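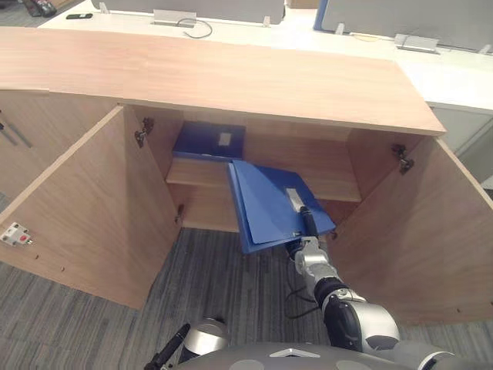
Cabinet with box file and blue folder

THEA 214 - Stage Management, handout 6
J. Leclerc, Kennedy Hall

The prompt book. One per show, no exceptions. Script pages single sided, cues in pencil until tech, ink never.

What goes in, front to back: contact sheet, calendar, scene breakdown, blocking, cue sheets, props list, nightly reports. Tabs please.

Calling cues - "Standby LX 12" then "LX 12 go". The word go comes last and you dont say it on headset for any other reason.

Reports go out within 60 minutes of curtain down. Running time per act, late starts, injuries, house count. Kennedy seats 300, so if you write 2,308 I will know you added up the whole run (happened in May).

Reading for next time: the Undura packet, first half. Skip the bit on touring, we'll get to it after teh break.

Paper tech sign-up is on my door - Jaxon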